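3.2 Cell setup and upkeep

The Kornier cell has two arms hung from a shared mount over a padded work area. Each gripper is zeroed before the first run, and the finger pads are changed after 40 hours of use.
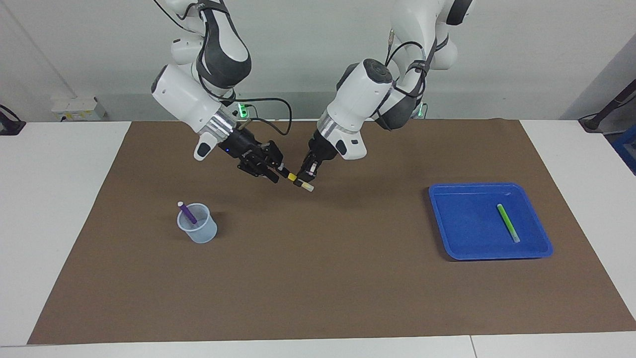

Figure 3. The cell during a marker-handling run.

Cable wear caused most of our stops. Over 77 runs, three faults were traced to a wrist connector that had worked itself out. With the grippers close together over the mat, the cable at the right wrist arches back toward the arm bases (Figure 3), and this slack has to be kept clear of the other arm. Leitner now checks both wrist connectors each morning and logs any play in the plugs.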